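Subject: Re: [smalltraders] Paying suppliers abroad: fix the rate or chance it?
Date: 27 Oct 2018

> We buy from a supplier in Bilport and get invoiced in their currency. Our bank says we can fix a rate now for the payment due in March, for a fee of 148. Or we can wait and pay whatever the rate is on the day. My business partner is certain the pound will go up. Is he right, and is the fee a swindle?

Your business partner may well be right. So may mine, who is certain of the opposite, and they should perhaps be introduced.

We went through this at Promura last year, with a bigger invoice and worse tempers. I spent two weeks reading forecasts and came out knowing a great many adjectives. What settled it was a dull sum on the back of an envelope: how far would the rate have to move before the order stopped making money? In our case the answer was some 5 per cent, and it had moved further than that the previous spring while we were arguing.

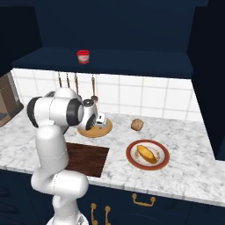
**Filed under:** Money & Banking › Foreign payments

As for the fee, ask the bank what rate they are fixing, and compare it with the one in the paper that morning. Our bank charged a modest fee and then helped itself to another 406 in the rate, which appeared nowhere on the paperwork. We rang Vilham, a broker, for a second quote and the bank discovered some room for generosity within the hour.

Do read the bit about changing the date. If your goods are late and you don't want to pay in March after all, you are still on the hook for the currency. Ours let us roll it forward once, at a price.
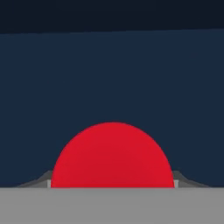 You can also split it — fix half, leave half — and then whichever way the pound goes you'll be half annoyed. The Idahosa order was done like that and it was the only one we didn't quarrel over. It does mean two lots of paperwork, and check whether the fee is charged per deal.

Has anyone here tried simply asking the supplier to invoice in pounds? Ours said yes and then put the price up, but they may be nicer in Bilport.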